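Skindale Neighborhood Association
Minutes of the March Meeting

The meeting was called to order at 7:05 p.m. in the upstairs room at the Skindale library. Rizwan Mughal chaired. A quorum was present. The minutes of the previous meeting were approved with one correction: the street listed for the blocked storm drain should have been Fallahi Lane, not Fallahi Court.

1. Matters arising

The city has cleared the storm drain on Fallahi Lane. Residents at the low end of the street reported that the gutter now runs as it should. The chair will write to the public works office to thank them and to ask when the second drain, by the bus stop, will be looked at.

The missing stop sign at the school crossing has been replaced. Item closed.

2. Budget

The balance carried forward was read out and accepted. Dues have been received from 101 households. Reminder letters to the remaining households will go out with the spring newsletter to save on postage. A member asked if dues could be paid online. The chair said the bank charges a monthly fee for this and that he would bring the terms to the next meeting.

The printing bill from Baratex was higher than last year. The increase was for heavier paper, which was ordered by mistake. The newsletter will go back to the lighter stock. Payment of the bill was moved, seconded, and carried.

3. Spring plant and book swap

The swap will be held in the library parking lot, with the downstairs hall held as a backup in case of rain. Setup begins at 8 a.m. and the swap opens at 9. Tables will be lent by the church on Skumov Street and need to be returned the same afternoon.

Plants must be labeled with the name and whether they want sun or shade. Invasive plants will be turned away, and the list on the library notice board will be used to settle any question. English ivy is on the list. There was some discussion of mint, which is not on the list, and it was agreed that mint may come if it is in a pot.

Books should be clean and in readable condition. No encyclopedias or magazines. People are asked to bring their own bags, and canvas totes hold up better than paper for hardbacks.
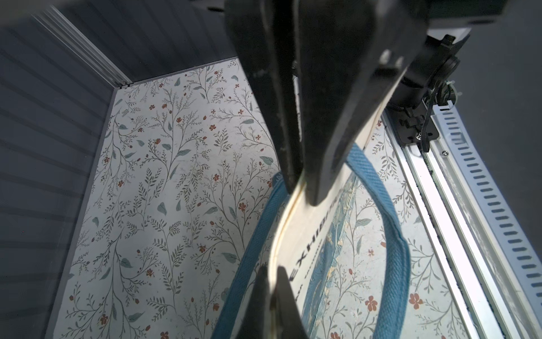 Members agreed to print 200 flyers. Half will go to the library and the school, and the rest will be handed out on the blocks nearest the parking lot. The draft flyer gave the wrong closing time and will be corrected to noon before it goes to Baratex.

Leftover books will be offered to the library for its own sale. Leftover plants go home with whoever brought them.

4. Traffic on Skumov Street

The speed survey has been completed. The highest speed recorded was 49 mph, near the bend, where the limit is 25. Members who live on that stretch spoke in favor of speed humps. Others were concerned about noise and about delays for ambulances. The city will not consider humps without a petition signed by a majority of the residents on the street.

Motion: that the association prepare a petition for Skumov Street and report back on signatures. Seconded. The motion carried with 5 opposed.

It was also asked that the hedge at the corner of Fallahi Lane be trimmed, as drivers pulling out cannot see past it. The chair will speak to the owner first before any complaint is made to the city.

5. Older homes survey

The history group continues to record interior features in the older houses. The form now has separate spaces for wallpaper, woodwork, floors, and light fixtures. Owners may leave out any room they wish, and addresses will not be printed with the results.

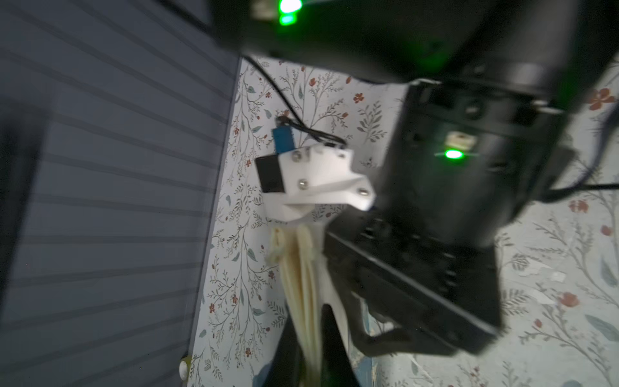
Floral wallpaper with small red flowers and gray-green stems.

Completed forms may be left at the library desk. The group would like to hear from anyone with old paint cards, receipts, or photographs of their house before it was remodeled. Originals will be copied and given back.

6. Other business

The street light outside the post office is out again. It has been reported to the power company.

A member asked that meetings start at 6:30 so families with young children can attend. This will be put on the agenda for April.

The meeting was adjourned at 8:40 p.m.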